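Writing the Rules First: Safe Practice for a Humanoid Doing Household Chores

Student project report, Fuvport stream
Azra Vasić, Hefin Lloyd, Blagoje Kovačević

1. What we set out to do

When we picked this topic, most of our classmates were choosing controllers or vision problems, and we got some funny looks for wanting to write a rulebook. We loved it! The plan was to take a humanoid doing ordinary home jobs (picking up rubbish, carrying a bucket, tidying around appliances) and work out which practices a small student team could really follow, session after session, without needing a safety officer standing behind them.

We began with the general machine safety material from our coursework and crossed out everything written for a fenced factory cell. That took out a great deal. A home has no fence, the floor is shared, and the things being handled are light, soft and badly behaved. Crumpled plastic packaging became our favourite test item for that reason. It changes shape in the grip, it weighs next to nothing, and a loose bit can end up on top of whatever the hand is working over.

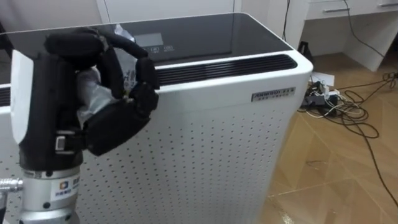 So our first set of rules is about appliances. Rule A1 says any appliance within reach of the arm gets its vents and touch controls marked on the session sheet before motors are enabled. Rule A2 says light waste is never released over a vent. Rule A3 is Hefin's, and it's the one we argued over longest: if a piece separates from the main item, the operator pauses and decides out loud whether to continue. We thought it would drive everyone mad, but saying it out loud turned out to be the best habit we picked up all year.

2. Cables and floor space

Cables got a whole section, and they deserve it. A walking robot on a tether has its own line to think about, plus every charger and power strip already in the room. Our draft splits them into overhead lines, which must have slack checked at both ends of the walking path, and floor lines, which must be behind the direction of travel or routed along a wall. Coils on the floor are allowed only outside the marked stepping area. We also set a clear strip of 800 mm on each side of the path (Blagoje wanted more, and in a bigger room he'd have got it).

Fire equipment and doors stay reachable at all times. It sounds obvious until you're rearranging furniture to make a turning circle, and then it is amazing how quickly a cabinet gets boxed in.

3. Carrying while walking

Carrying is where the rules started to depend on each other, and for us this was the most exciting part of the project. A load in one hand shifts the balance, hides part of the floor from anyone watching on that side, and may hang close to the leg. Rule C1 requires an empty container for the first run of any new carrying task. Rule C2 puts the spotter on the loaded side, with the stop button in hand and not on a desk. Rule C3 bans adding a gesture, such as a wave, to a carrying task until the plain version has been signed off.

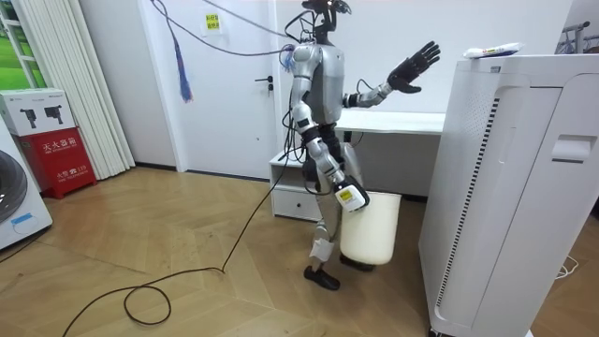 Panagiotis Stoyanova thought C3 was too strict when the draft went around for comment, and wrote that free-arm motion ought to be tested early, as people will ask for it the minute they see a humanoid walk. A fair point, and we rewrote the rule. Gestures may now be tested early, standing still, and join the walking task as a separate step with its own line on the sheet.

4. What we'd change

The session sheet grew to 5 pages, which is too long for anyone to fill in cheerfully. We'd like to get it down to one double-sided page by November and try it with the Clestham group, whose room is laid out quite differently. We'd also like a proper colour code for overhead and floor cables!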